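Buying a humanoid: budget questions

Is the Hurnier quote the full cost?
No. It covers the machine and one pair of hands. Spares, floor space and training are extra, and the salesman won't raise them first.

Do we need a marked floor area?
Yes. Allow 23 square metres. Yellow tape on carpet is cheap, but it wears, so budget to redo it.
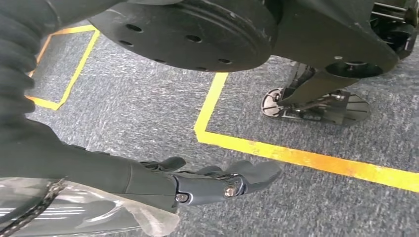

What about spare hands?
Vilton asks 713 pounds per finger set and quotes 40 working days. We'd order before February and believe the delivery date when the box arrives.

Will it pay for itself in 4 years?
Canden says so. Their sums assume it never stops for repairs. Ask for the service log of a machine already in use.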